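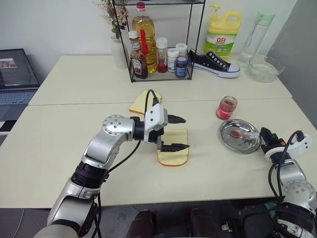

November, notebook 2, Idska kitchen line

Jam on bread, both arms. Left arm takes the slice, right arm has the spoon. Adaeze Oyewole ran the morning block and I took over at 10.

The breakfast counter at Gondbridge sends out 400 slices a day, all spread by hand. If we get this working, the early shift drops from six people to four at the counter, and the other two move to hot food. Two of the crew asked if that means fewer hours. Ruppert says no. I want it in writing before we go on site.

Adaeze's point: someone still has to open jars, wipe plates and clear dropped slices, and that job has no name on the roster yet. Add it.

To do: softer grip setting for the left fingers, try a thicker jam, ask Drakatach about washable covers for the cables.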